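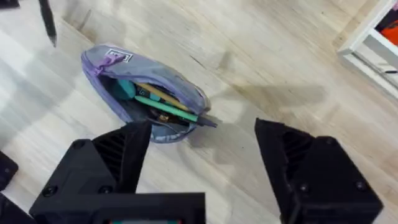

Purple pouch, pens and a pencil.

I started writing letters again in October. Real ones, with stamps! My first went to Niamh, who moved away and is terrible at texting, and it came out at 444 words because I counted every one like a kid with homework.
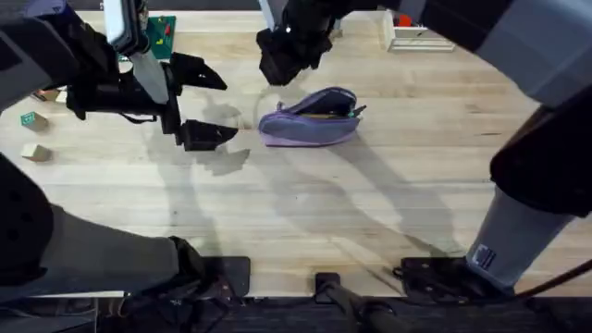
My handwriting is awful now, by the way. Three lines in and my hand cramps up - so I write for 7 minutes, get some tea, and go back to it. Padmavathi wrote back on the thinnest blue paper and I've read it maybe too often (she's learning to swim and hates it). 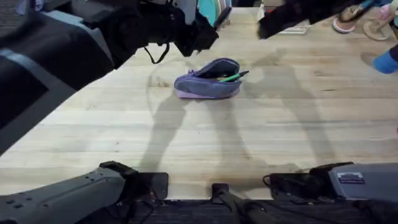
What I write about

Mostly soup, the neighbors' loud rooster, and whatever I'm reading before bed. Leonidas gets the complaints.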